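Thread on water hardness and what it does to a small kitchen, written up from my notes. Mostly numbers and settings.

1/ I moved to Wadholm from a soft-water town. First kettle scaled up inside a month. The utility's annual sheet lists the supply as "very hard" and leaves it there, so I started keeping my own log.

2/ Hardness is dissolved calcium and magnesium, reported as calcium carbonate. Labs use mg/L. Appliance manuals use grains, German degrees or a made-up scale of one to four. Convert everything to mg/L once, write it inside a cabinet door and stop thinking about it.

3/ Test strips are fine for sorting water into bands. For an actual number use a drop titration kit. Mine is a Sornix. Count drops until the color flips from red to blue, multiply by 10 if you used the small sample tube. Rinse the tube with the water you are testing first.

4/ Let the cold tap run before you sample. Do not sample from the hot side. Some of the hardness has already dropped out in the water heater and the reading comes back low.

5/ Heating is what makes scale. Bicarbonate breaks down, carbonate drops out, and it sticks to the hottest surface available. In a kettle that is the element or the base plate. Cold lines get very little of it. 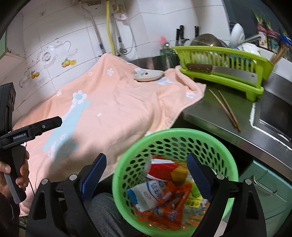 Wadholm, January 2025

6/ Kitchen log, second winter. Kettle descaled with citric acid, two tablespoons to a full fill, heated and left for half an hour. Do not boil citric acid hard in very hard water. Calcium citrate can form and it is more stubborn than what you started with.

7/ Vinegar works too. It is slower and the smell hangs around. Keep either acid off marble and limestone, and never mix them with bleach.

8/ Filter jugs: the ion exchange resin takes out part of the hardness and then it is spent. The indicator on the lid of my Mockus jug is a timer. It has no idea how hard your water is. Titrate the output every week or so and change the cartridge when the number climbs back toward the tap reading.

9/ Dishwashers have their own softener, and it needs two things from you: salt in the reservoir and the right hardness setting. Factory default on mine was for medium water. I changed it in October and the white film on the glasses stopped building up. Film that acid removes is scale. Film that acid does not touch is etching, and that is permanent.

10/ Whole-house softener: I priced a Prinirance unit and passed. The pipework here dates from 2011, there is no drain near the main, and I rent. If you do install one, keep an unsoftened cold tap in the kitchen for drinking.

11/ Tea gets a surface film in hard water. Filtered water mostly clears it - so does a squeeze of lemon, if you like lemon.

12/ Next set of readings when the cartridge gives out.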